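Sorting and Cleaning a Metal Parts Bin
Workshop tips from Relov, updated May 4, 2025

A metal bin with sloping walls is easy to reach into and hard to wear out, but the bottom gets scratched and the coating gives way sooner or later.
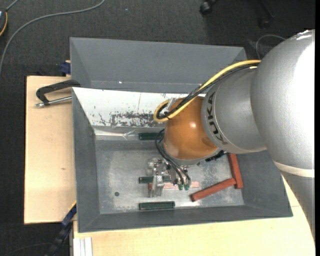 Imogen Ellwood wrote in to say that she gave up on deep bins for small parts years ago and went over to shallow ones, as she was always tipping the whole lot onto the bench to find one piece. We agree for anything smaller than a matchbox. For blocks, offcuts and brackets, a deeper bin still saves more bench space than it costs in digging.

Emptying the bin
Take everything out by hand before you clean. Tipping a metal bin drags the contents over the rim and chips paint there first. Lay the parts on an old towel in the order you pull them out. Anything you haven't used since the last cleaning goes in a separate box.

Cleaning
Vacuum the corners with the narrow nozzle. Wipe the floor of the bin with warm water and a drop of dish soap, then with plain water, then dry it with a rag. Don't leave it to drip dry, or water will sit along the bottom edges. For sticky spots use mineral spirits on a cloth, with the window open. Steel wool makes scratches worse and leaves bits of steel behind that rust.

Scratches and chipped coating
Scratches in the bottom do no harm if the metal under them is clean. Run a fingernail across one. If it catches, go over it lightly with 320 grit paper and wipe away the dust.

Chipped paint needs a little more work. Lift the loose flakes with a plastic scraper and sand the edge of the patch until you can't feel a step. Wipe with alcohol, let it dry, and put on two thin coats of metal primer and one of enamel. Let the paint harden for two full days before anything goes back in. We used Brikon enamel on ours and the color was a shade too bright, so try it on the underside first.

Lining the bottom
A liner cuts down on noise as well as wear. Rubber shelf mat works well and can be cut with ordinary scissors. Our bin took a piece 162 mm by 130 mm at one end only, where the heavy parts go. Measure at the floor of the bin and not at the rim, or with sloping sides the mat will come out too big and curl up. Don't glue it. You will want to lift it out and shake it.

Putting things back
Heavy parts first, flat side down. Keep the load below the rim so a second bin can be stacked on top. If two kinds of part have to share a bin, put a strip of wood across the middle as a divider.

On a wooden bench, stick felt pads under the corners. A metal bin pulled across bare wood marks it fast, and grit caught underneath does most of the damage. Check the pads when you clean the bin and replace any that have picked up metal shavings.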